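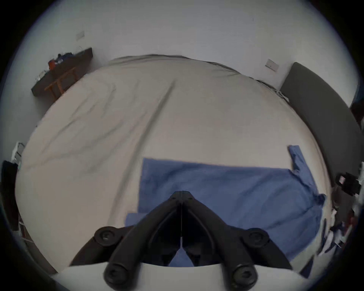

Séance 4 : plier un haut sur un lit

Module « Entretien du linge », Braulio Palacios
Polycopié à apporter en séance. Il n'y aura pas de second tirage, la photocopieuse de Tallport a ses humeurs.

1. Le plan de travail

Le manuel demande une table de 95 cm de haut. Chez les gens, on plie sur le lit. Un lit est mou, trop bas et toujours occupé par autre chose, mais il est grand. On prendra donc le lit, fait, couette retirée, drap-housse retendu aux quatre coins. Un drap qui fronce sous le vêtement donne un vêtement qui fronce, et l'élève accuse ensuite le coton.

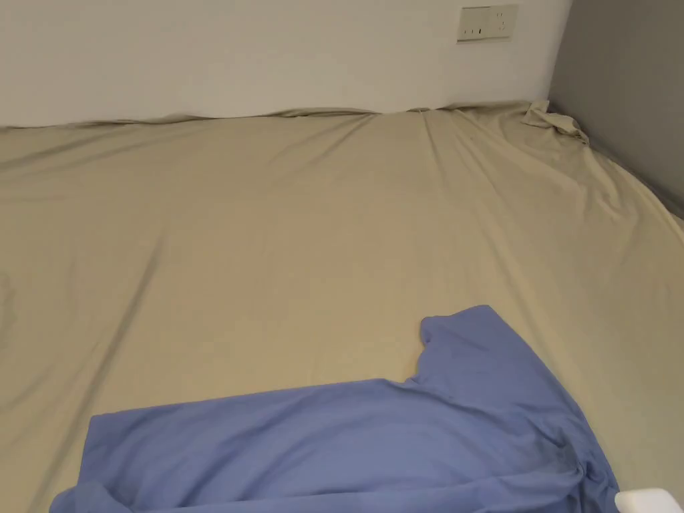
Se placer du côté long, genoux contre le matelas. Ceux qui plient assis sur le lit verront la pile venir vers eux.

2. La mise à plat

Saisir le haut par les coutures d'épaule, secouer deux fois, poser. Lisser du col vers l'ourlet avec le plat de la main, jamais du bout des doigts. Les manches se traitent en dernier, quoi qu'en dise la méthode Litberg, qui commence par elles et finit généralement au fer.

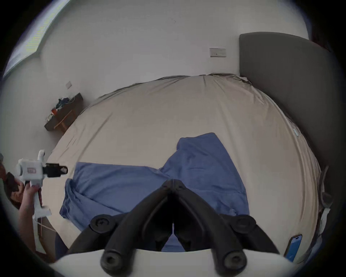
On rabat ensuite un côté jusqu'au tiers, la manche repliée sur elle-même, puis l'autre. L'ourlet remonte vers le col en 2 plis. Largeur visée : 18 cm. À 20 je ne dis rien, à 25 je soupire.

3. Les fautes courantes
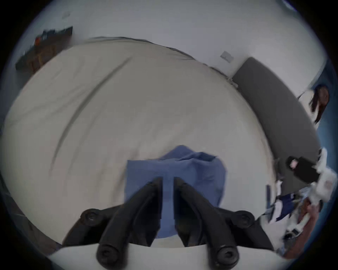

La plus répandue consiste à plier avant d'avoir étalé. On croit gagner du temps et on enferme les faux plis à l'intérieur, où ils se portent très bien. Un tissu bleu ramassé sur lui-même au milieu d'un drap crème, avec le haut en bouchon et le bas à peu près rectangulaire, n'est pas un début de pliage : on reprend par les épaules. Même remarque pour les vêtements « posés en attendant » près de la tête de lit.

Autre faute : tirer sur l'encolure pour redresser l'ensemble. Elle se détend et ne revient pas.

Pour la prochaine fois

Plier cinq hauts de matières différentes, noter ceux qui résistent. Les chemises à boutons sont au programme de décembre, inutile de prendre de l'avance. Lire la fiche sur les mailles.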